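Subject: Re: Pasura switch to the new parcel depot

Primo Marino wrote:
> Kerr say the Farnulgate depot will cut delivery times
> by 2 days for everyone on the Zasside side. Sounds
> good to me. Any objections before I sign?

A few. Kerr made the same promise in February and my parcels came later than before. I'd want it in writing, with a refund if they miss.

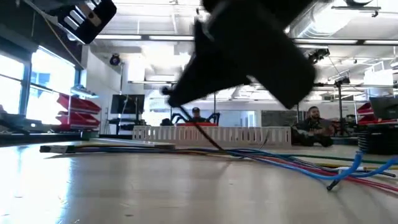
What does the switch cost us? 305 pounds a year, plus 15 for each collection, and I can't find a cap on the collections anywhere in the terms.

We paid 200 last year and grumbled at that. Their "everyone" also seems to leave out the lanes past the bridge, going by the map they sent. 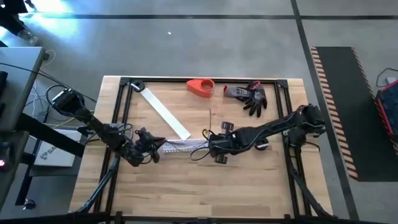

Primo rang after reading my first draft and said the map was an old one and Kerr would send another. Fine, but I'd hold off signing until it arrives.

Denise Whiteley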